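Gistora Opens Its First Workshop Store in Drullside, With Doors Made to Be Lived With

DRULLSIDE, 16 November 2025 – Gistora, the family-run maker of interior doors, is very happy to announce that its first workshop store is now open in the old Lamrani dairy building in Drullside, and neighbors from all over town are warmly invited to come in, look around and stay as long as they like.

The company has been making doors in nearby Sestel for 42 years, mostly for builders, and in all that time people have been knocking to ask if they could buy just one for a pantry or a back bedroom. Now they can! The new store has 13 door styles on display, each one hung in a proper jamb so that visitors can swing it and hear how it closes, and there is a long table at the back for anyone who would like to sit down with a floor plan and talk things over.

Honey-brown wood crossed by thin pale lines, with a small black plate near the edge, is the kind of warm, simple look that Gistora's customers ask for again and again.
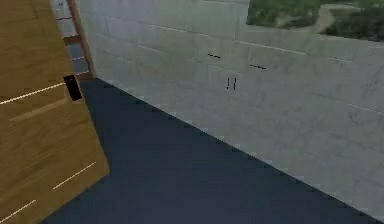
Repairs and Old Doors Welcome

The store will also take in doors that stick, sag or have simply seen too many winters. Most repairs will be ready in 2 weeks, and the shop is glad to match an old finish if you bring along a sample.

Free evening classes on hanging and trimming a door begin in February. Places are limited, so please ask at the front counter to have your name put down.

About Gistora

Gistora builds more than 2,000 interior doors a year at its Sestel mill and delivers throughout the Drullside area.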